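Trirdale Winter Charity Walk: Frequently Asked Questions
21st December
By Chun-yin Mak

How long is the route?
The full route is 6 miles, starting and finishing at the Mendero Street parking lot. A shorter loop turns back at the Tsai footbridge and is signed in yellow. Both are paved except for a gravel section behind the reservoir.

Do I need to register in advance?
Yes. Registration is capped at 736 walkers, the limit set in our park permit. As of this update, 263 places have been taken. Children under five do not need a place but must be listed on an adult's form.

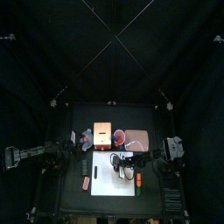
Names can be changed on a registration until the evening before the walk. Send the old name, the new name and the confirmation number in one email. Places cannot be moved to next year's event.

Is there a fundraising minimum?
No. Walkers who raise $70 or more receive a long-sleeved shirt. Online gifts are credited to your page the same day. Checks take longer — write the walker's name on the memo line.

Where does the money go?
Net proceeds go to the Sonavden Family Lodging Fund, which pays for overnight rooms near the hospital for parents of patients. Permit and insurance costs are paid by the event sponsors.

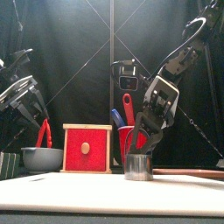
Trirdale Community Events Office | Walks and Runs Team

What happens in bad weather?
The walk goes ahead in rain or light snow. If the park closes the footbridge for ice, all walkers use the lower path, and the distance does not change. A full cancellation is sent by text message to the number on your form.

Are dogs and strollers allowed?
Strollers are allowed on both routes. Dogs are allowed on the shorter loop only, on a fixed leash. Retractable leashes are not permitted on the footbridge.

Can I join a team after registering?
Yes. Log in, choose "Edit" and enter the team code. Team captains from the September walk keep the same code.

Last updated: Friday, 8:40 a.m.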